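I have read four plans for our side streets in the time I've lived here, and every one of them begins with the sentence that the street is underused. The latest comes from a consultancy called Sitex, runs to 156 pages, and would like to put planters, benches and a "linear play element" along the service streets behind the market. I think the diagnosis is wrong, and I think the cure is mostly furniture.

Let me start with the word. Underused by whom, and when? The Sitex people did their counts in March, in the middle of the morning, when anyone who works is at work and anyone who doesn't has the sense to stay in. They got low numbers. I could have told them that for the price of a sandwich. Come by at six in the morning and there are vans. Come by at half past three and there are kids cutting through from school, walking down the middle of the road with their bags hanging off one shoulder. Neither shows up in the report, which has a chart with a very confident line on it.

I don't want to be unfair. There is a real complaint under all this, and I've made it myself. Long walls are dull to walk beside. A street with few doors in it feels longer than it measures, and after dark it feels longer still. People who study cities have been saying so for decades and I believe them. What I doubt is the next step, the one where a dull wall becomes a problem that a bench can fix. A bench in front of a blank wall gives you somewhere to sit and look at another blank wall.

## What the plan wants

The proposal, boiled down, has two parts. The first is to narrow the roadway and give the space to planting. The second is what the authors call activation, meaning events, murals, pop-up stalls and a branded trail with its own name, Ultach, which is supposed to appear on little signs at each corner. I have asked what Ultach means and been told that it "tested well."

Narrowing I could be talked into. The sidewalks are mean. On some of these streets two people can't pass without one of them stepping off the curb, and if you are pushing a stroller it is you who steps off. A wider sidewalk would be used from the first morning by people who never knew there had been a plan. It would also be the cheapest thing in the document to explain and the dullest to photograph, and I suspect that is why it gets a page and a half, while the murals get a chapter.

My friend Ngozi Yusuf, who drove deliveries for Kinyua for years before her knees gave out, read the planting section at my kitchen table and asked where the trucks were supposed to go. We looked. There is a drawing with a truck in it, a small one, parked at an angle that she said you could only manage by dropping it there from above. She knows every loading door in the district. She was not consulted, and neither were the drivers who are still working.

## The case for plain streets

My own view is unfashionable. I think a city needs a certain amount of plain street: asphalt, curb, wall, sky. Places with nothing to offer you except a way through. We need them the way a house needs a hallway. You can hang pictures in a hallway if you like, but if you fill it with chairs you'll bang your shins every night on the way to bed.

Plain streets carry the work that the pretty streets depend on. The cafés two blocks over, with their blackboards and their lemon trees in pots, get their milk and their clean towels by way of somebody's back door, and the back door has to be somewhere. When we decorate the service street, the service doesn't go away. It moves one street along, to people who didn't get a trail.

I'd add that plain streets are restful, though I know how that sounds. Most of the town center wants something from me. It wants me to look at a menu, or sign up, or step around a sandwich board. Give me a gray road with a long dark wall on one side and a tall gray one on the other, a couple of utility poles, and a white sky over the roofs and trees. There's some white block lettering on the wall, and past that I'm left alone to think about supper.

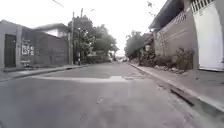 ## The patch in the road

If there is money, I would spend it on the ground. Look at how the asphalt has been repaired: a pale, uneven band running across the lane toward the gutter, with a slightly raised edge, and small cracks in the surface around it. Patches like that are all over town. I have lost a bicycle bell to one and very nearly a tooth.

I'm told that resurfacing comes out of a different budget. It always does. Improvements are capital and repairs are maintenance, and the one can be announced while the other can only be done. The appendix to the Sitex report prices the signs for the trail in some detail, down to the brackets, and then disposes of the road surface with the phrase "to be reviewed by others." I would very much like to meet these others. They have been given most of the important jobs in this town for as long as I've been paying attention.

Here is a figure from the same appendix. The consultants collected 1079 responses to their online questionnaire and list "surface condition" as the most common thing people raised in the box for further comments. It was in the comments because there was no question about it. There were questions about whether we preferred timber or metal seating and whether our ideal street was "vibrant" or "calm." I ticked calm. So, it seems, did a good many of my neighbors, and the report deals with us by proposing a calm zone, with its own event program.

## But isn't this just grumbling?

Partly. I've been told at dinner that I would have opposed the bandstand, and I might have. There is a kind of skeptic who is only a person who likes things as they were when he was thirty, and I check myself for it.

So here is the strongest case against me as I understand it. Horer Street was done up a few years ago, along much the same lines, and people like it. I like it. There are trees, and in summer the trees are a mercy. The walls haven't moved, but you mind them less. If I enjoy Horer Street, what business have I got denying the next street over the same thing?

My answer is that Horer Street had doors. It had a shoe repair place, a dentist, a stair up to some apartments and a shop that sold nothing but lamps. People were already coming in and out all day, and the trees gave them shade while they did it. Planting followed use. The present plan runs the other way, and supposes that if you put the setting in place the life will arrive to fill it. Maybe it will. I've seen enough dead planters full of cigarette ends to want better evidence than a drawing of a woman holding a balloon.

And the trees, I notice, are the part of Horer Street that gets quietly cut whenever this kind of scheme runs short. Trees need pits dug, and pits run into pipes, and pipes cost money. Planter boxes sit on top. You can have a planter by Friday, as they say, and by the following winter you can have it back in the depot. If the plan promised me real trees in real soil I would soften a good deal. It promises "opportunities for greening."

## What I'd ask for

I'd ask for the dull list. Resurface the roadway properly, the full width, so that it drains and doesn't rattle the fillings out of anyone on two wheels. Widen the sidewalk on one side and leave the other for loading. Put in better lamps, set low enough to light faces. Talk to the owners of the long walls about whether a window or a second door could be opened up next time they do any building work, and be patient, as that might take ten years. Plant trees where the pipes allow it and nowhere else.

Then leave the place alone for a while and see what people do. If a coffee cart turns up, fine, give it a permit. If it doesn't, the kids will still have somewhere to walk down the middle of the road at half past three.

The comment period is still open. The form asks you to rate the proposals from one smiling face to five, and there is a small box underneath for anything else. I'd suggest starting with the box, and pressing hard if you're doing it on paper, as the library's copies come with a carbon.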